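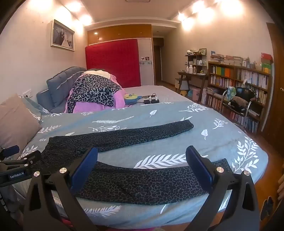
Manipulation Group, Sturnau Lab — open day thread

1/ Notes from the open day, for those who asked about the clothing work. The task on show was garment handling on a bed: pants laid flat on a duvet, two hand-held grippers, one per hand, no arm attached. The operator supplies the motion and the grippers record it.

2/ We ran the visit in two blocks. Morning was hand-held collection in a furnished bedroom. Afternoon was playback on the fixed arms in the main hall. Groups were capped at 16 because the bedroom is a bedroom and there is a desk, a chair and a bookcase in it already.

3/ Most common question: why leopard print on top of a leaf print? Segmentation. Dark spotted fabric against a blue-gray cover with white fronds gives the model two busy textures and one edge it has to find. On a plain white sheet the same model looks much better than it is.

4/ Second question: why pants? Two legs, one waistband, a limited number of sensible folds. Shirts have sleeves that end up under the body of the garment. We do shirts as well, but the failure cases take longer to explain to a group standing in a doorway.

5/ Fold order used on the day: leg over leg, smooth, hem to waist, then in half again. Visitors who tried it mostly reached for the middle of the leg first. The trained operators go for the cuff and the waist end. That difference shows up clearly in the recordings.

6/ The pads on these units are dark blue and angled inward. Troels Nørgaard gave the hardware talk and spent most of it on pad wear. His figure is 1,000 grasps before he swaps a set. Denim is harder on them than knitwear.

7/ Numbers from the session: 65 episodes recorded by visitors, 40 kept. Rejected ones were mainly tracking loss when someone turned toward the group to talk — the jaws kept moving but the pose estimate did not.

8/ Lighting was left as found, ceiling lamps on. A visitor from Texier asked whether we diffuse it. We don't for collection. We do for the calibration board, which is a separate step at the start of each block.

9/ Playback in the afternoon was less tidy. The Plavia policy handled the first fold on most attempts and lost the second when the upper leg slid. It has no regrasp behavior yet. Mivska is the branch where that is being added, and it was not ready to show.

10/ Slides from the hardware talk go up in February. The fold protocol is two pages and I can send it now, reply here if you want it. Next open day will have towels, by request.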